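Bin Liners and the Yellow-Lid Bins: Changes From April

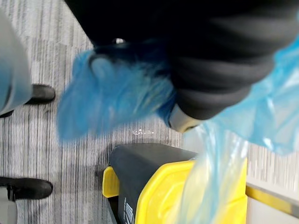 The building services desk at Cenddale has finished its review of liner use on all floors. The site currently runs 589 bins, most of them desk-side or corridor units, and liner stock has been ordered by habit for several years. Two sizes were being bought under four different order codes. From April there will be one code per size, and the older codes will be rejected by the ordering page.

The standard liner for the small bins with yellow lids is now the Pirov light-gauge blue. It is thinner than the Guvard liner it replaces and takes up less room on the shelf. Rolls hold 100 liners. The Guvard heavy-gauge stays in use for the kitchens and the loading bay, where the contents are wet or have corners. Please do not put heavy-gauge liners in the small bins. The extra material bunches under the lid and the lid will not sit flat.

Fitting

The thin film clings to itself, and most complaints during the trial on the second floor were about opening it. Rub the top edge between finger and thumb until the layers part, then shake the liner once to get air into it. Lower it into the bin before folding anything over. The overhang outside the rim should be a hand's width on all sides. A longer overhang catches on the lid, and a shorter one slides in under the first heavy item.

If the liner balloons, press the air out from the base upward. Do not puncture the film to let air out — a small hole is enough to wet the bottom of the bin, and the carpeted areas show every drip.

Removal

Gather the top of the liner from all sides before lifting. Pulling from one side drags the film across the rim and tears it at the fold. Lift straight up, twist the neck, and knot once. Liners should be changed when the bin is three-quarters full. An unused liner that has only shifted out of place can be reseated and does not need replacing.

Tall bins take the large liner, order code suffix L. The suffix is printed on the roll sleeve and not on the liners themselves, so keep the sleeve until the roll is finished.

Lids

Check the lid each time a liner is changed. It should open and close without the film caught in it. Damaged lids can be replaced separately, and there is no need to send the whole bin down. Leave a note on the Tello board with the floor and the nearest room number. Spare lids are held in the ground floor store.

Stock and collection

Each floor cupboard will hold 8 rolls of the small size and 2 of the large. Restocking is on Tuesday mornings. Floors that run out before then can collect from the ground floor store until 4 p.m., signing for whole rolls only. Loose liners taken from an open roll were the main reason the counts did not match last year.

Remaining Guvard light-gauge stock should be used up first on the floors that still have it. Part rolls can be returned to the store with the next cardboard collection.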